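Ticket: Arms faulting near the bin, bottle sorting bench
Project: Tefera
Site: Grurport workshop
Opened: March 2022
Status: Closed, with a follow-up in May

First entry. Okay, so I've been fighting this one for most of the shift and I'm writing it all down before I forget! The left arm keeps dropping into a protective stop on the way to the bin. No crunch, no contact that I could hear, it just quits mid-reach and sulks. Log says "joint limit, soft" every time. I cleared it 3 times before I remembered our own bench rules say you get one clear and then you stop and look. Fair cop.

So I went through the bench sheet from the top (the Hirnerard one, not the old laminated one by the door, which still has the wrong speeds on it).

Speed cap was set at 100 per cent. It's supposed to be 24 for any run where both arms share a zone. Somebody bumped it up, quite possibly me. Put it back to 24 and saved the profile this time.

Next I checked what the wrist view was giving us on the pick side, in case the arm was chasing a bad target.

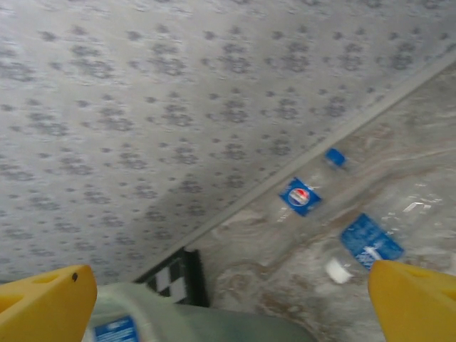 Wrist view at the pick side, bottles lying down, marker card at lower left.

A bit soft from the movement, but you can make out the blue cap on the Pepsi bottle and the white cap on the one next to it, and they point opposite ways. That matters for us. The sheet says the grip is set from the cap end, so two bottles lying head to tail need two different wrist turns, and the second one was winding the wrist nearly all the way around. There's your soft limit, I reckon. I added a rule to unwind at the halfway point before going to the bin and re-ran it. Much happier!

Second entry. Spoke too soon. Left arm is good now but both arms want the bin at the same moment, and the Gekivon controller lets them. Our rule is one gripper over the rim at a time, the other one holds back until it gets the release. I went looking for that interlock and the box was unticked. Grrr.
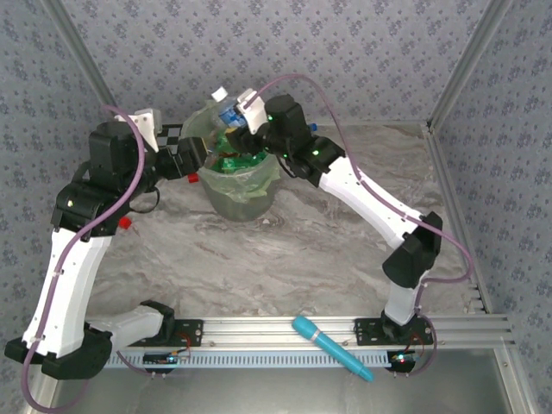
Photo: Tefera bench log, Grurport

You can see how tight it gets, with a gripper on each side of the opening and a bottle sticking up past the back rim. A cap poking up like that is another thing the sheet covers (section 4, if you're looking). Anything above the rim counts as a full bin, so you pause and empty it, even if there's heaps of room underneath. I used to think that one was fussy. I don't now.

While I was at it I went over the cable rule as well. The purple ones need enough slack to make their loop at the elbow, and the clips on the long link have to be snug but not pinching. Worth a look before every run, with the arms parked and the stop button in.

What I changed, for whoever picks this up next: speed cap back to 24, unwind step added, bin interlock ticked, rim check moved to the start of the cycle. Ran it for about an hour afterwards and got no stops.

Follow-up, May. Same soft limit came back once after the controller update. The update had wiped the saved profile, so the cap was at 100 again. Reloaded it and added "check speed cap after any update" to the bench sheet. Closing this, please reopen it here if you see the fault and don't start a new ticket.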